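Altville beats Stostow to open summer league playoffs

August 7, 2014

Lamai Prasertsri came off the bench in the second quarter and did not sit down again as Altville beat Stostow 66-42 in the first game of their summer league semifinal.

Stostow started better. The visitors hit their first 3 shots and made Altville take long jumpers early in the possession, most of them rushed. Coach Pongsiri called a timeout and went to a smaller lineup with Prasertsri at the point.

The change worked right away. Altville began to push the ball after every rebound, and Stostow's two centers had trouble getting back. By halftime the home side was in front, and it stayed there the rest of the night.

"We were walking the ball up and letting them set their defense," Pongsiri said. "Lamai doesn't walk."

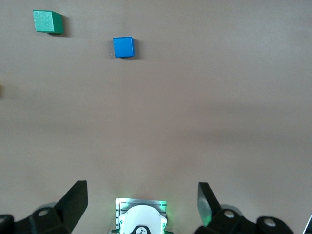 Stostow tried a zone in the third quarter, and for a few minutes it slowed things down. Then Prasertsri found the gap at the foul line, passed out to the corner on one trip and scored off the glass on the next. Stostow went back to man-to-man and picked up fouls quickly. Both starting forwards were on the bench with four each before the quarter ended.

Turnovers were the other problem for the visitors. Several came on simple passes to the wing, and Altville turned most of them into layups.

Prasertsri missed most of July with a sore ankle and had played only short minutes since coming back. She said it felt fine after the game, though she had it iced and taped before leaving the gym.

"I was tired in the fourth, but it was a good tired," she said. "They'll be better at home. They always shoot well in that building."

The series is best of 3 and moves to Stostow on Saturday. A third game, if needed, would be back in Altville. The winner will meet Vindard, which finished first in the regular season and swept its own semifinal in 2 games.

Tickets for Saturday are on sale at the door only. Doors open one hour before the game.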